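**Hyaluronidase interval before refill – what is your clinic using?**

**marlow_rn**
Had 0.6 mL of Hollusel dissolved from the upper lip in January after migration above the vermilion border. The injector (Rosalba Carbone, Adebisi Skin) wants a minimum of 17 days before any new product goes in. The Jolix consent form says 6 weeks. Same enzyme. Which figure are people working to?

**tealeaf35**
Six weeks. The enzyme has a short life in tissue but the swelling doesn't, and you can't judge lip volume or colour at the border while it's still puffy. Two weeks is the shortest I've been quoted anywhere.

**marlow_rn**
Swelling was gone by day four. My question is about residual enzyme degrading the new filler.

**Oblique**
Residual enzyme is not the limiting factor at 17 days. Residual filler is. Highly crosslinked gels often need a second session, and if you refill over a leftover pocket you get the same shape back. Was it palpated at review or only photographed? 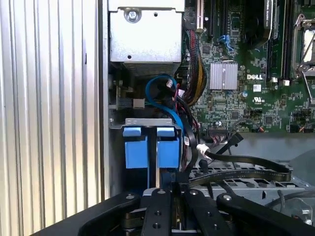
*Open Dell chassis, drive cage at top*

**marlow_rn**
Photographed. No palpation, no ultrasound.

**tealeaf35**
Then I wouldn't book. Ermanno Rizzi's place does a high-frequency scan before every refill and charges $629 for scan plus dissolve. Expensive, but you get the images.

**Oblique**
Disagree on the scan for a straightforward lip. A competent injector can feel a pocket that size. Scan if there's a vascular history or the product is unknown.

**tealeaf35**
The product usually is unknown. Half the people posting in this section have had three brands in the same lip and can name one.
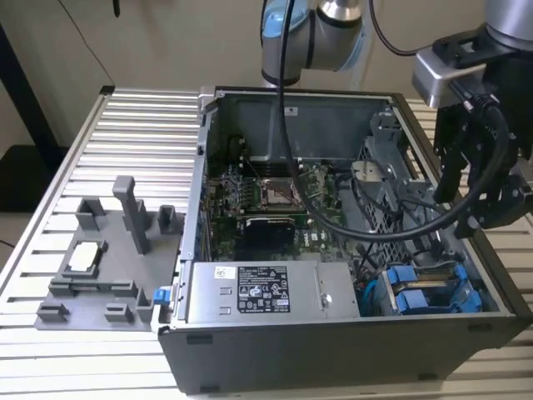

**Injectables › Lips › Dissolving and correction**

**kestrel_b**
Merging my question here as the mods asked. I had Skarnex dissolved and lost what looked like natural volume as well. The clinic says the enzyme only acts on filler. Is that right?

**Oblique**
No. It acts on hyaluronic acid, yours included. Yours is replaced fairly quickly – the filler isn't. Most of what people report as lost volume is stretched tissue with nothing behind it.

**kestrel_b**
It's been up to 35 days and it still looks flat in profile.

**tealeaf35**
Ask for the dose in units and the dilution. If they didn't write it down, change clinics.

**marlow_rn**
Update, February 2022: moved the refill back to the full six weeks and asked for palpation first. Carbone agreed to both. She still thinks the Jolix form is overly cautious.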